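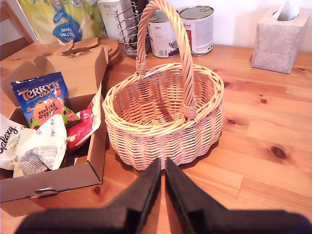
4 min read

The workshop is behind a bakery, and the basket maker asked us to keep her name out of this text. "The baskets have the name Jallis on the label, this is enough," she told us. She has made baskets under this name for 17 years, and in spring most of the orders are for one model, the round willow basket with the high handle that families use for Easter sweets.

We sat in her kitchen, at the pine table, because the workshop is too cold for visitors. She speaks slowly and corrects herself often, also when the first answer was already good.

Her first baskets were, in her words, "terrible, like a hat after rain." She learned from a neighbor in Pirasard, where willow grows along the canal and almost every house had a bench for weaving. The neighbor did not explain much. "She took my hand and put it on the rod, and she pushed. When I pushed too hard, the rod broke, and she gave me the next one."

The round basket begins at the base. The weaving goes in a spiral from the center, and she keeps it tight there, so that small things cannot fall through. "People put little eggs inside, the chocolate ones with sugar. If there is a hole, the egg finds the hole." After the base come the walls, row by row. She likes when the side is a little wavy and not flat like a bucket. A customer once asked her to make it smoother, and she refused the order.

The handle takes more patience than the rest. She twists the strands together while they are still soft from the water, bends them over and ties them to the rim on both sides with a wrapped binding. We asked if the binding is only decoration. She laughed. "Pull on it. Please, pull." We did not dare to pull very much.

A basket of this size costs 285 crowns without filling, and 398 if the customer wants it filled. For the filling she works with Aerts, a small shop two streets away, but at home she is less particular. Sweets in her family are bought in the supermarket and kept in a cardboard box, with flaps that never close again after the first evening. Terry's Chocolate Orange mini eggs are the favorite of her younger son, and a Galaxy does not live long in that box. "I make the basket beautiful, and then they eat from the carton. What can I do?"

She has a rule for filling, and she repeated it to us two times. The heavy pieces go on the bottom, the bags stand at the back, and the small loose eggs come last. She does not use plastic grass. Some paper is fine, or a clean kitchen towel.

In April the work ends almost in one day. The telephone is quiet, and she cuts old cork into coasters, a habit from a winter when there was no willow to buy. They break easily and she does not sell them. Her sister, who runs the Indero market stall, has asked for them several times.

Does she keep baskets for herself? "One. The first with a good handle. It has onions now."

Before we left, she showed us how to clean willow: a soft brush, a damp cloth, then a place with air but without strong sun. She says a basket should get a little water once or twice in a year, or it becomes dry and starts to make noise when you lift it. The one with the onions, she admitted, makes a lot of noise.

Orders for next spring are open from 3 July 2021, and she takes them by letter or at the market stall.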